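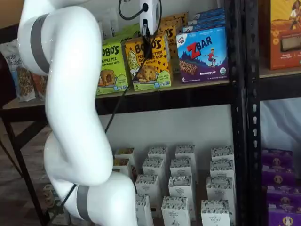
4. Setting up your pantry list

Now for the fun part! Once Zukberg Pantry is open on your phone, it takes only a few taps to get going.

1. Tap New List and name it.
2. Choose 2 shelves to start — you can add up to 16 later.
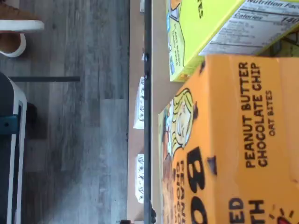
3. Type in each item and its best-by month, then tap Save.

Caution: Deleting a shelf deletes its items too.
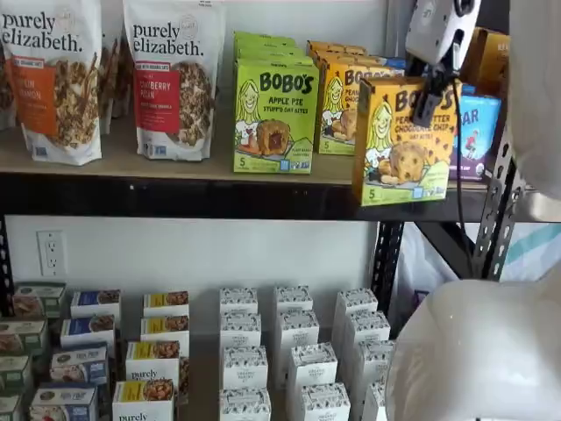
Flavors get their own line, and search loves them! For granola, enter the brand first and the flavor second, as in "purely elizabeth, Cranberry Pecan."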